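The transfer left the Gusow wallet at ten minutes past four in the morning, and Delia Nistor was the only person in the office who saw it go.

She refreshed the page. 382 coins, one line, no note. The receiving address began with the same four letters as the address of the exchange, but she had looked at the exchange address every day for two years and she knew that after the four letters it must be a seven. This one had a nine.

She telephoned Gwilym Watkins. It rang for a long time.

"Are you sitting?" she asked.

"I am lying. It is night."

"Somebody moved the Raudsepp money."

She heard him get up, and then the sound of a door, and water running in a sink. Gwilym always washed his face before he listened to bad news. He had done it also in October, when the Nekham exchange stopped all withdrawals and they waited nine days to learn if they were still a company.

"How much?" he said.

"All of it."

"The key is in the safe."

"Then the key is in the safe, and the money is in another place."

He said he would come. She put the telephone down and made tea, and she did not drink it. On the screen the transfer collected its confirmations, one and then another, with great patience. After six of them it could not be argued with anymore. 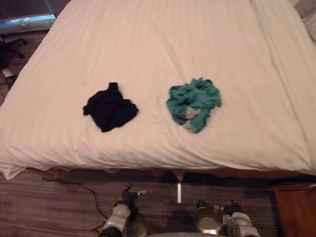
*The bed, with its white sheet.*

Gwilym arrived with his coat closed on the wrong buttons. He looked at the screen over her shoulder and moved his lips while he read the address.

"A nine," he said.

"Yes."

"It was me, Delia."

She turned the chair around.

"Anine asked me to move it before Monday," he said. "She called at midnight. She said the client was nervous and wanted everything at the exchange. I typed it from the paper. I was tired, and I set it to go at four, when the fee is low."

"You typed it? With your fingers?"

"From the paper," he said again, and he took the paper out of his coat. It was folded in four, and the fold went straight through the seven.

Delia held it under the lamp. She wanted to be angry, but the seven did look like a nine. She had written it herself.

"An address with a wrong number should be refused," she said. "There is a check for this."

"I know there is a check."

"So it should not be possible."

They looked at the line together. It was possible, it had happened, and it had now eleven confirmations.

"Then it belongs to someone," said Gwilym slowly. "A real person has this address."

Delia pulled the keyboard closer and opened the history of the address with the nine. Before this night it had received money one single time, 152 coins, and the sender was Gusow.

"Who else did you write this paper for?" Gwilym asked.

She was already looking for the number of Anine.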